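June, open day, written up same evening

Well that was busier than I thought it would be! Doors opened at 11 and there was a queue down to the bike racks already. Tineke did the welcome bit and I got the corner with the hand-held grippers (the pair with the blue fingers), which suited me fine as I like a chat.

First group were all very polite and wouldn't touch anything until Erdal handed one over and said go on, squeeze it. After that we couldn't get them back. Most people grab far too hard to start with and want to twist from the elbow, so I kept saying slow down, close it, wait, then lift. Lieven thinks we should put that on a card. He's probably right.
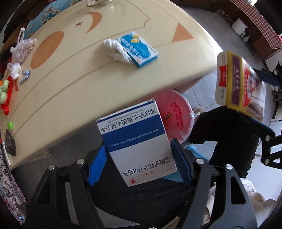 Both grippers in use: Itopride tablets box in the lower centre, yellow and maroon snack box on the right.

Boxes are still the easy ones to explain, I think. You've got two flat faces, you close on them and people get it straight away. Soft stuff like the tissue is another matter, and I ended up talking about the grooves in the fingers a lot more than I'd planned (must look up what Stalau said about wear on those, somebody asked and I waffled).

Good questions today: can you feel anything through the handle, how long before your wrist aches, would it do for my nan who can't open packets. I wrote the last one down for Henk. A man from Skundex wanted to know how we'd set up the pivots and I sent him over to Anouk, who kept him for ages.

47 names in the visitor book, which Tineke is over the moon about.

To do before the next one:
- check the silver screws on both grippers
- second stool for our corner, my back is killing me
- ask Jaiswal about borrowing their display board again
- email the 4 people who want to come back for a proper go

Henk has the key to the side door until I'm back in.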